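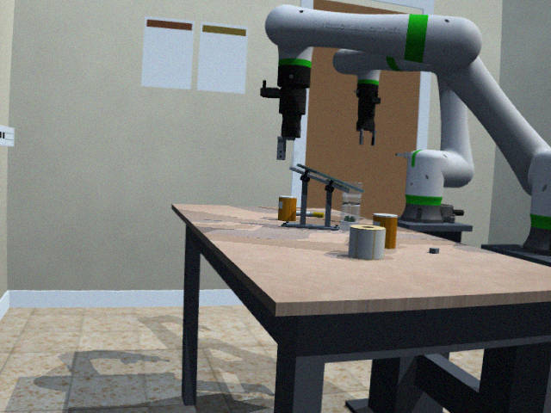 The practice bench in simulation: two arms, two orange cans, a roll of tape and the metal stand behind them.

Handout 4: Teaching by Remote Control
Jirnden Introductory Robotics, Salinas Lab
Posted Mar 29, 2024

Last time we moved an arm by writing down where each joint should go. You all got there, and some of you got there after typing the same six angles in over and over until the gripper stopped running into the tabletop. This week you get to put the angles away. You are going to show the arm what to do with your own hands, and I think this is the best part of the whole course!

There are two main ways to show a robot a task. In the first, you take hold of the arm and push it through the motion while it writes down its own joint positions. People call this kinesthetic teaching, or just hand guiding. In the second, you stay away from the arm and drive it with something else: a pair of hand controllers, a space mouse, or a small copy of the arm that you move while the big one follows. That second way is teleoperation, and it is what we use for the graded work. Everything happens on the Buvport bench, our simulated table, so you can knock over as many cans as you like.

Hand guiding feels wonderful the first time. You feel the weight of the arm, you feel when it is near the end of its reach, and a simple pick takes a minute to teach. It has two weak spots. Your body is in the way of the cameras, so a learner that works from pictures would be learning from pictures with you in them. And with two arms you need one hand for each, which leaves none for the gripper buttons. (We tried feet. It can be done, with a pedal, and it takes practice.)

With teleoperation the cameras see only the robot and the table, in training and later when the learned controller runs by itself. The price is that you lose touch. Nothing pushes back on your hand when the gripper meets a jar, and you have to learn to read contact with your eyes. Plan to feel clumsy for your first session. Everybody improves quickly.

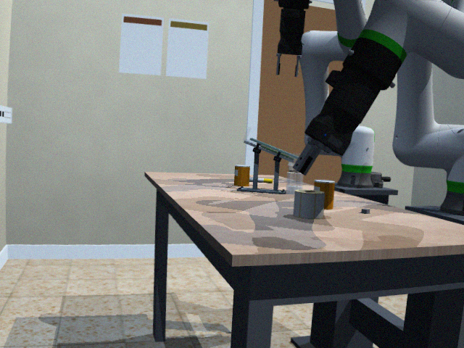
Odalys Fencombe
Lab Instructor, Teleoperation and Demonstration

What goes into one demonstration

A demonstration is a recording of one attempt, from the moment you press start to the moment you press stop. Gostel, the logger we use, stores a row 20 times a second. Each row holds the joint angles of both arms, how far each gripper is open, the command you sent, and one picture from every camera. An attempt may last up to 60 seconds. Past that, Gostel closes the file on its own and you begin a new one.

Please notice that the command and the position are stored separately. When you move your hand quickly, the arm lags behind, and the two columns drift apart. Open one of your files in the plot viewer and look at the elbow joint while you reach across the table - the gap is easy to see. For training we use the command column as the thing to be predicted. If you train on positions instead, the learned arm tends to be timid and stop short of things, and it is a very common mistake in first reports.

Start states matter too. Before each attempt the bench shuffles the objects a little. Don't press reset until you get a layout you like! A learner that has only seen the easy layouts will be lost on the hard ones, and you will have thrown away the attempts that had the most to teach.

Driving well

Settle your hands before you press start. Rest your forearms on the desk, bring the controllers to a comfortable height, then engage. The arms move relative to where your hands were when you engaged, so an awkward start stays awkward until you release and try again.

Move in the big joints first and finish with small motions. Come in from above, pause a moment over the object, line up the fingers, and go straight down. That pause is useful to you, but keep it short. A learner that sees long stretches of stillness can learn to stay still, and then you have a robot that hovers politely over a jar until the time runs out.

Decide early which arm does what. If the object is on the left half, reach with the left arm and park the other one somewhere out of the way. If it sits in the middle, pick a rule with your partner and keep to it for the whole set. Half the attempts with one arm and half with the other, from the same kind of layout, gives the learner two good answers and it may well try the average of them. The average of left arm and right arm is usually a collision. 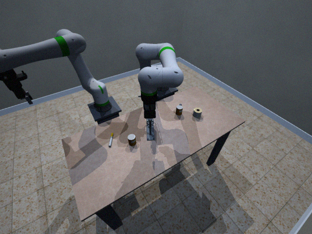 The same advice holds for the path around an obstacle. Going to the left of it is fine, and going to the right of it is fine. Mixing the two without any pattern is where simple learners get stuck, and I would love for you to try it once on purpose, in a small side set, and see what comes out. There are methods that cope with several good answers, and we will spend most of June on them.

Keep mistakes in, if you recover from them. Say the fingers come down a little wide, you notice, back up, and grasp properly on the second try. That is a great demonstration! It shows what to do when things are slightly off, and a learned controller is slightly off nearly all the time. What should come out are the attempts where you gave up, dropped the object off the table, or forgot to press start until halfway through. Mark those as failed in Gostel. Please don't delete them, as we use the failed ones in Handout 6.

Judging depth

Most of the trouble people have on the Buvport bench is depth. From a side view a finger can look as if it is right beside a lid when it is well behind it. Two things help. One is shadow: lower the gripper and watch its shadow and the fingers draw together on the table. The bench has more than one light, so pick one shadow and follow that one all the way down. The other is switching views. Use the wide view for the reach and the wrist view for the last bit, and get used to the fact that left and right in the wrist view turn with the wrist. 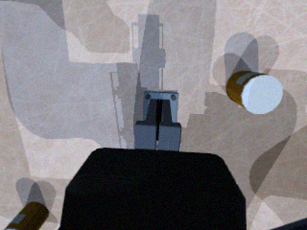 Looking down on the tabletop past the gripper, fingers nearly closed, with an amber-brown bottle on each side.

Spend your first ten minutes in the wrist view doing nothing but touching down beside an object and lifting off again. It sounds dull and it pays off right away. Then do the same with the wrist turned a quarter turn, which is where most people's brains object.

The assignment

Work in pairs. Choose one object and one place to put it, and write both down in a single sentence before you record anything. "Pick up the can nearest the tape and stand it to the left of the rack" is a good sentence. "Tidy the table" will have the two of you arguing by the third attempt.

Record 50 successful demonstrations of your task, switching drivers every ten. Note who drove each one. Then train the small network from Handout 3 on the full set, and again on one driver's share only, and run both on fresh layouts. Write up which did better and where each one failed, with a plot of the command and position columns for one attempt you are proud of and one you aren't.

If you want a comparison, the shared folder has a set of 132 demonstrations from earlier sections of this course. They are uneven, with several driving styles, and that makes them very interesting to look through. Play a few back at double speed and try to spot where the driver changes. You can add them to your training set for a third run if you have time left. Say so in the report if you do, and keep your own 50 in a separate folder.

Questions to bring to the next meeting: Would your set still work if the objects were twice as far apart? Which part of the motion did you do differently every time, and did it matter? If you could record one more signal besides the ones Gostel stores, what would you pick?

Controllers are in the gray cabinet in the Salinas Lab. Put them back on the chargers, please, both halves of the pair.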